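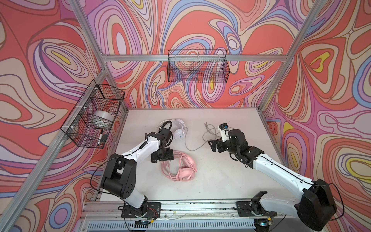

Cell 2 at the Arside site, with the two headsets on the table and both arms on the front rail.

Progress report to Civo: set-up and upkeep of Cell 2

In this period we finished the mechanical set-up of the cell and passed to regular upkeep. The patterned walls are now on three sides, and the aluminum structure was checked at every corner post. Four bolts were found weak and we tightened them again.

Both wire baskets are mounted. The left one is fixed to the structure with white zip ties and keeps the packing tape and the marker close to the table. Zip ties are fast to change, but they stretch with time, so we will replace them with metal clamps when the order from Erton arrives.

Cables remain our main concern. The left arm has a black cable which makes a loose loop on the outside, and in the joint test it touched the shoulder housing at the end of the movement. We reduced the speed of this joint and we will add a cable guide. The small electronics near the base of the same arm are wrapped in yellow tape — this is a temporary solution and must become a closed box before summer.

The front rail collects small debris, also close to the mounting plates. Cleaning of the rail and of the ventilation grille is now written in the maintenance sheet, after every shift.

The headset task, agreed with Issa, started in March. We recorded 236 runs with the white and the pink headset, and 91 of them were stopped by hand, mostly for tangled cables. After each stop the operator puts the headsets back and checks both grippers before the restart.

Costs for spare parts are about 650 dollars until now, inside the plan. For the next period we ask for permission to buy one spare gripper — the delivery time is long, and without it one fault can stop the whole cell.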